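Steddale Kerb Runs: data card

Summary

Steddale Kerb Runs is a set of teleoperated driving demonstrations for a small pavement and street robot. A person drives the robot by remote control along residential streets, and the recordings are used to train a policy that copies the steering and speed. The set holds 70 runs, all collected in August by Najwa Bitar and Montserrat Palacios on the Serra base, with Flunis as the recording software.

Task

The operator keeps the robot moving along the street with the kerb to its left. Streets are straight or nearly so, with lawns, driveways and low houses on both sides.
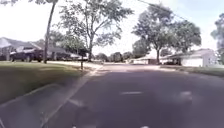 Who should drive when new runs are added?

Anyone who has finished two hours of practice on the Serra base. Runs from newer drivers tend to have sharp steering corrections, and the policy copies those as well.

Contents of a run

Each run has the camera stream, the stick position, the wheel speeds and a short text note from the operator. Runs are capped at 14 minutes. Stick input is stored as sent — no smoothing is applied before saving. If the operator let go of the stick, the command is stored as zero and the run carries on.

Known limits

Image quality is uneven. Some stretches are soft, and painted road markings can't always be made out.

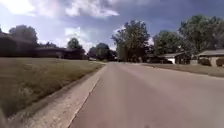

Night and rain are not covered. Junctions were left out on purpose and will go in a separate set. The first 30 runs used an older speed limit, given in the run header as "slow".

Licence and contact

Free for research use. Please credit Dodadier. Faults in the run headers should go to Montserrat Palacios, who keeps the list of fixes.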